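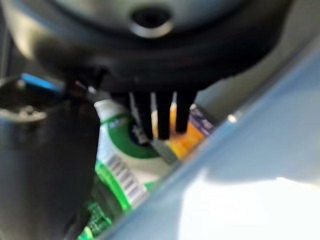
Figure 1. Orange, with black and gray above it.

What Do People Call Orange? A Survey of Color Names
Sarahí Zepeda
Final report, 2019-12-14

1. Background
Orange the fruit reached English before orange the color did. Until then, speakers got by with words like "yellow-red," and robins were filed under red, where they remain. My question was how much agreement the word gets today, now that paint companies have had a go at it.

2. Method
In May I printed 13 paint-style chips running from yellow to red and set up a table outside the Cervantes library. Passersby wrote down one name per chip. I collected 341 sheets. My proposal had promised 745, a number I chose while sitting down.

All chips were printed in one batch on the same paper. I left the sheets outdoors only during the sessions, in shade, after the pilot set faded in my windowsill and had to be thrown out.

3. Results
Agreement was strong in the middle of the range and fell apart toward both ends. Chip 3 was the worst: it drew "gold," "mustard," "school bus," and one full paragraph about a couch. Several people asked whether there was a right answer, and a few left annoyed when I said no - one came back later to change "peach" to "salmon."

Food names were the most common kind of answer after plain "orange." People who took the survey before lunch may have affected this. I did not record the time of day, which my adviser has mentioned more than once.

4. Limits
Color vision was not tested. Printed ink also drifts from what is on the screen, so the chips match my file only in spirit. A repeat study should use bought paint chips with the names cut off.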